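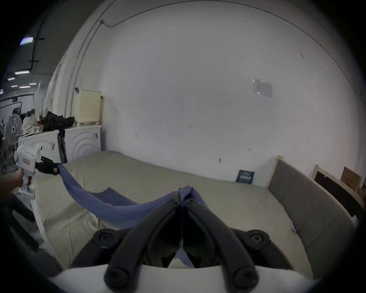

Blue cloth over the bed, mid-fold. Beige sheet underneath, grey headboard on the right.

Folding large flat items on the bed: twist problem
Forum: Linen, laundry and storage

brultport_linen
Posted 14:20

Looking for a better method for long, thin cloths. I fold on the bed, as it is the only flat surface in the flat that is big enough. Small items are fine. Anything long goes into a rope as soon as it is lifted by two points, as in the picture, and I then spend longer untwisting it than I did folding it.

Current procedure:
Spread the cloth on the bed.
Lift at opposite ends.
Bring the ends together, lay down, smooth, repeat.

The second step is where it fails. Target is a flat packet that fits a shelf 12 inches deep. The sheet on the mattress also gets dragged into ridges while this is going on, and the ridges then print through into the fold.

longhem
Posted 14:51

You are holding it by a bunch of cloth. If the grip takes in a handful, the edges have nothing keeping them apart and the middle rolls up under its own weight. Hold a corner, and only the corner. For a long piece you want both corners of the same short edge, one in each hand, and the rest left lying on the bed.

Lifting by opposite ends is a two-person fold. With two people you have four corners under control. With one person you have two, and they should be next to each other.

Skodov
Posted 15:07

Disagree with part of that. Opposite ends is fine if you keep tension on it. The band in the picture sags in the middle, so it is slack. Pull it taut, give it one shake, lower it while still taut. The twist comes out in the shake.

longhem
Posted 15:15

It comes out if the twist is a half turn. Past that, a shake tightens it. You also need the arm span, and a bed is wider than most people's reach.

Skodov
Posted 15:22

Then fold it in half flat on the bed first and shake the half length. I have done fitted and flat sheets this way for years without a table.

kettle_and_airer
Posted 16:40

Why lift it at all? Leave it lying on the mattress and walk the edge over. Sequence I use:

1. Lay the cloth parallel to the headboard, long edge nearest you.
2. Take the near edge to the far edge. Sweep flat with the forearm from the centre outwards.
3. Fold in 3 along the length.
4. Press, then move it to the shelf on a flat hand.

The cloth never leaves the surface by more than a few inches, so it has no chance to roll. It also deals with the wrinkled sheet, as you are not pulling across it.

brultport_linen
Posted 17:02

Tried the walking method on two pieces. No twist on either. It is slower on the first fold and faster after that. The packet came out slightly over depth, so I folded it in 4 along the length and it now fits.

The drag on the bottom sheet is reduced but still there. The sheet is a size too generous for the mattress.

Skodov
Posted 17:10

Tuck it tighter, or strip the bed and fold on the bare mattress. A bare mattress grips better than a sheet.

longhem
Posted 17:18

It grips too well. Cotton catches on the quilting and you cannot slide the edge to square it. A tight sheet is the better surface.

kettle_and_airer
Posted 17:33

Agree with longhem on that one. If the sheet will not stay tight, sheet clips underneath at the corners. I have the Kandum ones, elastic with a clip at either end. They hold, though one lost its spring after a few washes because I forgot to take it off.

brultport_linen
Posted 18:05

Clips ordered. Will report on whether the ridges go. Does anyone square the packet against something? Mine are still out of true at one corner, and the stack leans by the time it reaches the shelf above.

longhem
Posted 18:12

Square against the seam, if the seam is straight. On cheap cloth it often is not. Otherwise a large hardback laid on top, and tuck in whatever sticks out.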